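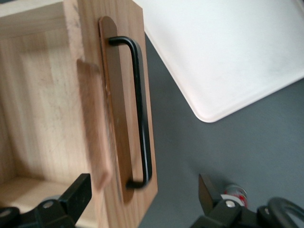
Flilon is a software package for controlling robot arms that open and close doors, drawers and cabinets. It takes in images from a camera mounted at the wrist and sends motion commands to the arm and gripper. The first public version was released on October 18, 2021.

History

Flilon began at Trorkham as a set of scripts written by Cledwyn Pugh to replay recorded arm motions. The scripts worked only when the furniture stood exactly where it had been during recording. Pugh rewrote them the following July around a planner called Cârstea, which works out a new path each time from what the camera sees. The older replay mode is still included and is used mainly for testing.

Operation

The software is divided into three parts. The perception module looks for a handle and estimates its position and the direction in which it runs. Bar handles are treated as a straight line with two mounting posts, and the grasp is placed between the posts. Cârstea then plans an approach that keeps the fingers clear of the panel behind the bar.

Once the grip is closed, the control module takes over. It runs at 200 cycles per second and lets the arm give way slightly when it meets resistance, so the hand can follow the arc of a hinged door without an exact model of the hinge. Motion stops if the measured force passes a limit set by the user. The default door swing is 85 degrees.

Perception runs more slowly than control. Fast wrist movement can blur nearby edges, and the module lowers its confidence score for images in which this happens. If the score stays low for 32 images in a row, the arm pauses and the search starts again.

Tooling

A separate program, Pokance, is used to view logs. It shows camera images beside joint positions and planned paths, and can hold 2000 runs in one project. Users can mark the moment of contact by hand and export the marks for training the handle detector.

Limitations

Flilon doesn't support round knobs or sliding doors. Handles close in color to their backing are sometimes missed.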